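Cut Flowers That Last, and Clean Vases to Put Them In

Fri 26 November

I get more mail about vases than about anything else on this page, which surprised me at first, but I suppose we all have one at the back of a cupboard with a gray ring in it that won't come off. So let's take the cleaning first and the flowers after.

For a narrow neck you can't get a brush into, use uncooked rice. Pour in a couple of spoonfuls, add warm water and a squirt of dish soap until the vase is a third full, put your palm over the top and swirl (don't shake, the rice will do the work and your wrist will thank you). Pour it out through a strainer so the rice doesn't end up in your drain. If there's still a chalky line, fill the vase with plain white vinegar to just past the line and leave it overnight. My neighbor Saulius Zariņš swears by denture tablets, and he did bring back an old Vergara bottle of mine looking very smart indeed, so try those if the vinegar lets you down.

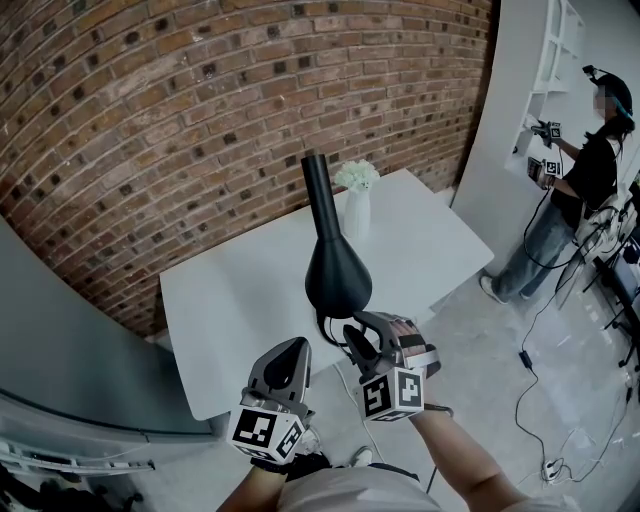 Tall black vase, with a little white one and its flowers behind.

Dark vases are kind to lazy people because you can't see the water from outside. That's a trap! Change it every 2 days all the same. Give the stems a fresh cut on the slant each time, and take off any leaf that would sit under the water. Put 2 teaspoons of sugar and 2 of white vinegar in a quart of water if you've lost the packet that came with the bouquet. I had September dahlias hold up for 9 days that way, in a kitchen that gets the sun all afternoon.

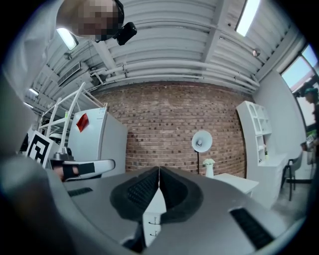

Now, where do you keep your flower things? Mine used to live in a drawer with the string and the candle ends, and I never once found the scissors on the first try. A strip of board inside a closet door will do nicely, or any bit of wall you walk past on the way to the sink. Two small metal hooks on a white panel, one above the other, take up next to no room, and that's plenty for the snips and a cloth to dry your vases with. Put the snips on the upper one so they hang clear of small hands. I'd use screws if the wall is yours to drill, and the sticky kind if it isn't, but wipe the spot with rubbing alcohol first and let it dry before you press anything on.

Drying is the part most people skip. A bottle vase put away damp will smell like a pond by spring, so stand it upside down in a dish rack for the evening, then turn it right way up and leave it open to the air

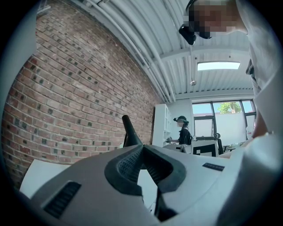 for another full day before it goes in the cupboard. If you're in a hurry, roll a paper towel into a long twist, push it down the neck until it touches the bottom and leave an inch or two sticking out to pull on. Store vases standing up, with a folded dish towel between any that might knock together.

Next week, candle wax on tablecloths. Do keep your letters coming, and if you have a cure for a vase that leaks just a tiny bit at the base, I'd love to hear it, as I've got one here sitting on a saucer.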